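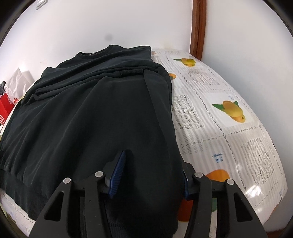
Projektbericht: Kleidung falten durch Vormachen
Arbeitsgruppe Sisay, Stand 11. Februar 2021

1. Aufgabe

Ein Roboterarm soll lernen, einen Pullover auf einem Tisch zu falten. Die Bewegungen werden nicht programmiert. Eine Person führt einen Handgreifer mit Kamera und macht die Aufgabe vor. Aus Bild und Greiferstellung wird später ein Modell trainiert.

2. Aufbau

Der Handgreifer hat zwei schwarze Gelenkarme mit spitz zulaufenden Fingern. Innen sitzen geriffelte blaue Polster. Die Kamera blickt von der Hand aus auf die Finger, sodass beide Arme unten ins Bild ragen. Für die Auswertung nutzen wir die Software Finard.

Aufgenommen wurde auf normalen Tischen in Wohnungen. Die Tischdecken haben wir liegen lassen, auch glänzende mit Fruchtmuster, damit das Modell nicht nur einen einfarbigen Untergrund kennt.

3. Ablauf

Der Pullover liegt ausgebreitet, der Kragen zeigt zur Wand, der Saum zur Person. Zuerst werden die Ärmel quer über die Brust gelegt, danach kommt der Saum nach oben. Jede Vorführung beginnt und endet mit offenem Greifer. Wer daneben greift, korrigiert den Griff und macht weiter; solche Durchgänge bleiben im Datensatz. Insgesamt liegen 44 Vorführungen vor, davon 10 mit dunklen Pullovern.

4. Probleme

Bei dunklem Stoff sind die Kanten schlecht zu erkennen. Am Rumpf gibt es kaum Kontrast, besser sichtbar sind die Rippen an Bündchen und Saum. Wir haben deshalb beim Markieren der Greifpunkte diese Stellen bevorzugt. Spiegelungen auf der Decke störten die Lageschätzung der Kamera. In sechs Durchgängen brach sie ab, diese wurden verworfen und wiederholt.

Das Greifen einer einzelnen Stofflage dauerte länger als geplant. Oft wurde die untere Lage mitgenommen.

5. Nächste Schritte

Bis Ende Februar sollen neun weitere Vorführungen mit hellen Pullovern dazukommen. Danach folgt der erste Test am Arm. Offen ist noch, wie stark die Finger dabei schließen dürfen.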